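Workshop Tips: Trying Out Grippers on Kitchen Jobs
by Lorna Villanueva

If you have been following this page for a while, you know I started out writing about sharpening chisels and oiling cutting boards, and then one June my neighbor Suleiman Obi lent me his simulator and that was the end of my free evenings. Plenty of you have written in asking how I compare one gripper with another before spending any money, so I've gathered up the notes from my Hestow and Perard trials and tidied them as best I could (which isn't saying much, if you've ever seen my bench).

Pick one job and stay with it. Mine is moving a frying pan, and I've grown fond of it! A pan is heavy at one end and skinny at the other, so the gripper has to hold the handle firmly while the weight tries to twist it around. Cups and blocks are fine for a first afternoon, but most grippers can manage a block, and you won't learn much about which one you'd want to live with.

Keep some clutter on the table. Pacita Maglaya, who taught me most of this, leaves a few mugs and a coffee pot standing near the work, and I do the same now. An arm that has the whole table to itself can swing its elbow anywhere it pleases. Put a tall mug in there and you find out quickly how much elbow room the hand needs.

Change one thing at a time. If you swap the fingers, leave the controller alone. I once changed the finger pads and the closing speed on the same evening, got a lovely result, and spent the better part of the next week trying to work out which of them I had to thank. 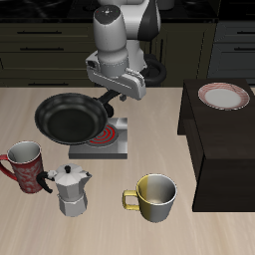
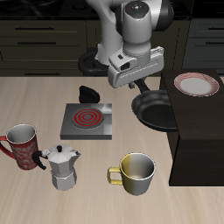

A parallel gripper and the frying pan, with the mugs left out on the table and the plate on the raised block.

How many tries does a gripper need before you can compare it fairly with another?
I run 20 with each one, using the same starting spots for both, and if the two come out within a try or two of each other I run another 20 before I pick a favorite.

Come at the handle from above when you can, and line the fingers up so they close across it. Grabbing near the middle of the handle feels natural, but do test a spot closer to the pan as well, as there's less twisting there. With the Perard fingers I got 11 good lifts out of 20 holding the far end and 18 out of 20 after moving in, and I hadn't touched another setting.

Try two camera spots. A high view is nice for planning the reach, and a lower one from the side tells you whether the fingertips have gone down far enough. Shiny things like coffee pots can confuse a depth camera on a real bench, even when everything behaved beautifully in the simulator, so leave yourself time for that.

Write down the misses, too. I keep a school notebook with a column for slipped, bumped and never got there. Slips usually send me to the finger pads, bumps to the path, and the last kind to the camera.

Save your settings under a name you'll recognize in a month. I have a file called "good one" and another called "good one new," and I couldn't tell you which is which. Next time I'll be writing up the Zustbridge controller, once Suleiman gives me back the cable.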